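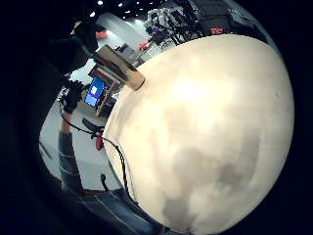
How many runs do you need before the training is worth starting? We settled on 1041 for the sorting task, and the club will not go lower.

The raw total at the end of June was 1295. Ewurabena went through the log and threw out every run where the clock on the gripper and the clock on the laptop disagreed by more than 20 milliseconds. Most of the bad ones came from the same two evenings, before we updated Skedemon, our logging script. The fix was one line. Finding it took Efua until half past nine.

Splitting the set was less trouble. Augustina wanted to hold back whole evenings for testing — I had been picking runs at random, so near-identical attempts ended up on both sides. Her way gives a worse score and I trust it more. We use hers now.

Still open:
Jaw width drifts by 2 mm over a long session. I suspect the spring.
Ohemaa has the calibration sheet and needs to put it back in the shared folder.
Version names. I would like plain numbers, but the others voted for Musard.

Next post will cover the spring, if the new one has arrived by then.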